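Spent most of August on one piece of Vovirell, our replay and labeling tool for table-setting and clearing demos. A few people asked what changed, so I'm putting it in a thread.

The old pipeline cut every demo into segments using finger width alone. Fingers close, a grasp starts. Fingers open, it ends. That works fine for cups and boxes.

It does not work for flatware. A knife is so thin that the closed width with a knife and the closed width with nothing are nearly the same number. The encoder noise covers the difference.

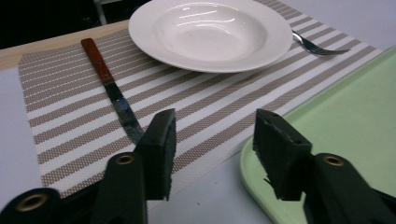
So the segmenter was calling a lot of real grasps "empty close" and throwing them out. We had 1,988 demos in the Stillow set and the filter had dropped 239 of them. I went through the dropped ones by hand. Most were good.

First fix was a lower threshold. Bad idea. It kept the good ones and also let in every time someone pinched the air while adjusting their wrist.

Second fix was to stop asking the width at all and ask the images. There's now a small classifier on the wrist view that looks at the space between the fingertips and answers one thing: held or not held. It runs at labeling time only, so speed doesn't matter much.

It still had trouble with blades. Dark metal against dark fingers is a hard crop, even for me.

Adding the head view helped more than any change to the model. From up there you get the handle too, and a handle is easy to find.
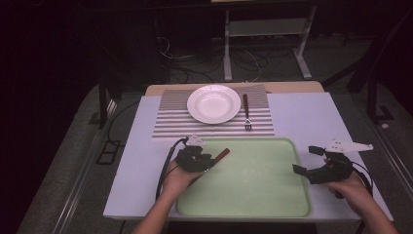 The catch is time sync. The head stream and the wrist streams run on separate clocks, and we were lining them up once at the start of each session. By the end of a long session the drift was 35 ms. You don't see it when you scrub through the video. You do see it in the labels, where the grasp starts before the fingers get there.

Now we re-align at every episode boundary using the gripper width signal. So the width is still useful, just for a different job.

Two hands made one more mess. The planner's state file had a single "object in hand" field, left over from the one-arm days. If the left was holding something and the right opened, the field got cleared. Each hand has its own field now. The old files convert with a script, which takes 700 seconds on the full set.

Policy results after retraining: knife picks are clearly better, fork picks slightly better, plates the same as before. I'd want another round on a different table before I put numbers on it.

Still open: the tray. Placing onto it is fine. Deciding that a clear is finished is not, because the planner checks what's on the tray and never checks what's left on the mat.

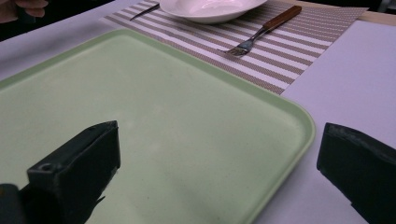 Yogesh Lodhi replied that Vonasia had the same problem and ended up tracking a goal state per item, with "done" only when every item on the list has a confirmed location. He said it cost them a rewrite of the state file but the early stops went away.

I think that's where we're headed. The per-hand change already touched the same code, so it's a good time to do it. Converter script and the new sync code are in the Vovirell repo under tools. The classifier weights go up once I've rerun the eval.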